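September
By Krisztina Hegyi
Print this page | E-mail this page
Search this site Go

Table Setting and Display, Session 4: The Fruit Plate

These notes go with the second half of the session. Bring them to the practice hour, along with your cloth and one plate.

Why artificial fruit

The Hodunbridge course uses artificial fruit for all display work. It keeps its shape through a term of handling, and two students can compare arrangements made weeks apart. Real fruit comes in at Session 9. The store cupboard holds 64 pieces in four trays, sorted by size. Sign out what you take and return it to the same tray.

Wipe each piece before you place it. Glossy pieces such as plums and cherries show fingerprints under the room lights, and a dull patch can be seen from across the table. Textured pieces hide marks but hold dust.

The cloth

Lay the cloth first and check the fall on all sides. On a round table, pick one seat as the front and work from there. Stripes should run square to that seat. If the cloth has lettering woven or stitched into it, decide early whether it is to be read or covered. A word half hidden under a plate looks like a mistake.

Press the folds out before the plate goes down. Small ripples near the edge are acceptable for practice but lose marks in the assessment.

The plate

An oval plate goes with its long side to the front seat. Leave 22 cm of clear cloth between the rim and the table edge — more if people will be eating there. White is the easiest color to start with.

Building the pile

1. Put the largest pieces down first, touching the plate.
2. Fill the gaps with middle-sized pieces.
3. Keep dark, shiny pieces apart from each other.
4. Add the smallest pieces last. Round ones roll, so seat each in a hollow.
5. Walk around the table once before you change anything.

The practice table has a pale blue cloth with a band of pink stripes, and "love" stitched on it in white. The oval plate is piled with fruit and other food items, a large orange at the front left. A dark purple, plum-shaped piece and a small dark red ball are off the plate, over the cloth. 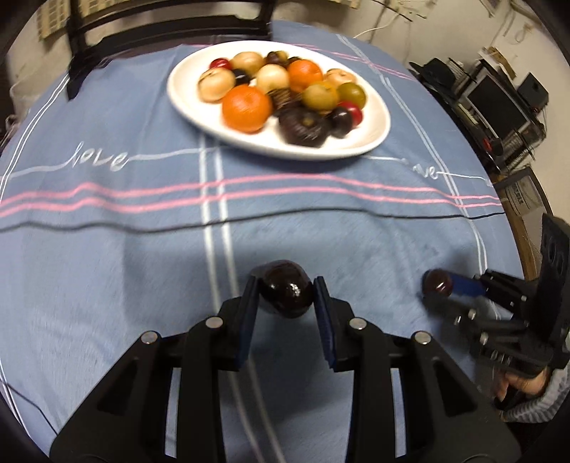
Wanda Pietrzak would put the dark pieces in before the orange ones, on the grounds that they get lost when they go on last, and she thinks step 3 is too strict for a small plate. Try both orders and write down which you kept.

For next time

Read the Uchida handout on color, first part only. Write 200 words on your own arrangement, with a sketch. Hand it in at the start of the session.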